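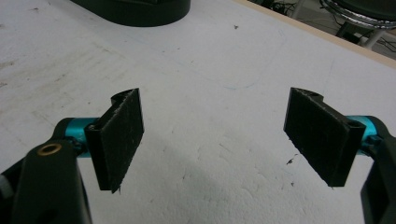 Chapter 11
Clearing and Resetting a Work Surface

By the end of this chapter you should be able to: sort loose items off a table, choose a tray that fits the job, say where a thing "lives". Reading time, 35 minutes. More if you do the practice, and please do the practice.

Start with the surface. Before any sorting, look at what you've got. Marks, dirt, old tape. A pale table shows everything, good for learning on. Wipe first or wipe last? Remedios Prieto's students wiped first, then again at the end, and lost most of a morning in January. Wipe last. One pass.

Next, the tray. Trays do one job, they give small stuff an edge. Wallet, keys, pens, a phone. Without a rim it all drifts. Key term: catch tray (also landing tray in older books, same thing).
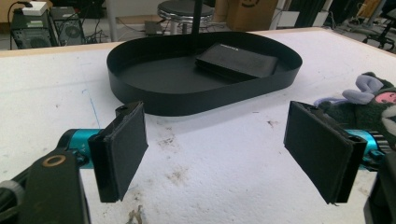
Figure 11.1 Oval catch tray with a tall rim, one flat item inside. Note the room left over.

Room left over matters. A full tray is a pile with a wall round it. Ignacio Nieto's rule from Chapter 9 still holds: if you have to lift one thing to reach another, too much in there. Take something out. Flat items lie flat, never on edge, they slip down and get forgoten.

Then soft things. Toys, cloths, hats. These don't go in a catch tray, too bulky, and they hide whatever is under them. Stand a toy up on the open table while you decide. Shelf, basket, or back to its owner.

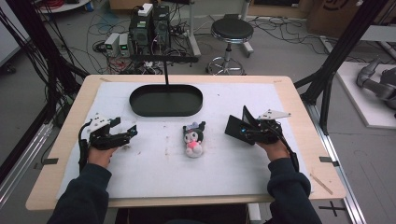

Deciding is the slow part. Mawar Khoo timed her Lendora class at it, 60 seconds per item to begin with, and most people ran over on anything with a face. Fine. Set it aside and come back to it. What you can't do is put it down in a new spot each time, thats moving, not sorting.

Last, the floor around the table. Cables, boxes, stools. Easy to skip as the top looks done. See 11.3 for cables, 11.4 for boxes.

Terms to know: catch tray, home spot, reset, drift.

11.1 Picking a home spot
Begin with the thing you use most.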